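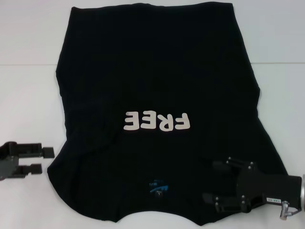 Garment Care / Laundry Room / Drying Racks

Home Products Spares Care Guides Stockists Contact

Willeck 800 Wall-Mounted Drying Rack
Reading time: 2 minutes

The Willeck 800 is a fold-down drying rack for utility rooms, bathrooms and covered porches. It is supplied by Tulomlow in white or grey. The width across the side arms is 800 mm. When folded, the rack stands 103 mm off the wall, fixings included.

The rails are powder-coated steel tube with plastic end caps. They are spaced so that a T-shirt can hang from the hem without the two halves touching. Dark cotton should be dried inside out and out of direct sun. Shirts left creased after the spin should be shaken and pulled straight at the side seams before hanging, as folds that dry in are hard to press out later. Knitwear should be dried flat on the mesh shelf (sold separately, part 223).

Fixing

The wall plate takes four screws. Plugs for brick and block are in the box. Plasterboard needs hollow-wall anchors or a timber batten behind the board. Leave 200 mm clear above the plate so that the arms can swing past the catch. Check for pipes and cables before drilling. Fit the top two screws loosely, level the plate, then fit the lower pair and tighten all four.

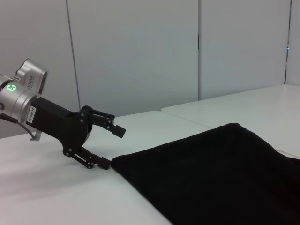

The catch is spring-loaded and closes under the weight of the rack. If it fails to close, the usual cause is a plate that has been pulled out of true on an uneven wall. Slacken the lower screws by half a turn and try again. Do not oil the catch. Oil will mark clothes and collects lint.

Changes to this model

From March the plastic hinge bush was replaced with a nylon one of the same size. Older racks will accept the new bush. The earlier Drorwood bracket does not fit and is no longer stocked.

Cleaning

Wipe with a damp cloth and a little washing-up liquid. Scouring pads and bleach will damage the coating. Chips should be touched up before rust gets under the edge.

Spares

Bushes, end caps and screw packs are held by Stamatopoulos. Quote the code on the back of the wall plate when ordering. Technical questions go to Rüdiger Vogler at the spares desk.

Page revised 2019-11-30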